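Halliday House Residents' Meeting
Minutes, 19th April

Held in the ground floor lounge. Apologies were received from Ladholm Street, who had the wrong building again.

1. Minutes of the last meeting

Agreed, after the word "flood" was changed to "puddle" at the request of the second floor.

2. Matters arising

The hallway lamp has been fixed. The key to the meter closet has not been found, and those who said it would turn up were invited to say when.

3. Shared bathroom

This took up most of the evening. Two matters were on the agenda and several more arrived on their own.

Cleaning. The rota has been rewritten and is now taped inside the linen closet, where it is hoped people will look at it. The mirror is to be wiped from one side to the other with a dry cloth after the spray. The strip along the bottom edge of the mirror is included in "the mirror." A motion to define "wiped" was not seconded.

Countertop. Vinegar is not to be used on the marble. The meeting was reminded that this was also agreed last July, by much the same people. Tuso stone soap will be bought out of the house fund and kept under the sink. 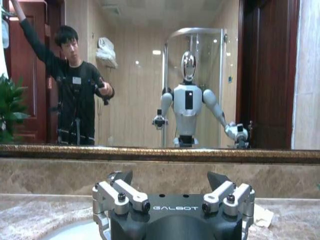 Toothbrushes, razors and cups go back to rooms after use. Anything left overnight will be put in a box, and the box will be put somewhere inconvenient.

Plant. It stays. Watering is to be done by the fourth floor only, as it had been getting water from everyone and was starting to show it.

Plastic bag on the wall. One view was that it is useful. Another was that a proper hook and basket would be just as useful and nicer to look at. Left until the next meeting – the bag stays up in the meantime.

Shower. Fukum quoted 545 dollars to reseal the glass enclosure. This was thought high by everyone who does not mop the floor. A second quote will be sought before any money is spent.

Door. To be closed gently. Carried, with one loud abstention.

4. House fund

Enough for soap. See item 3 regarding everything else.

5. Any other business

A request for scented candles in the bathroom was discussed for longer than the budget and then withdrawn. The good scissors are missing from the kitchen drawer and may be returned without questions.

Next meeting to be posted on the lounge door. Please bring your own chair if you want one with 4 working legs.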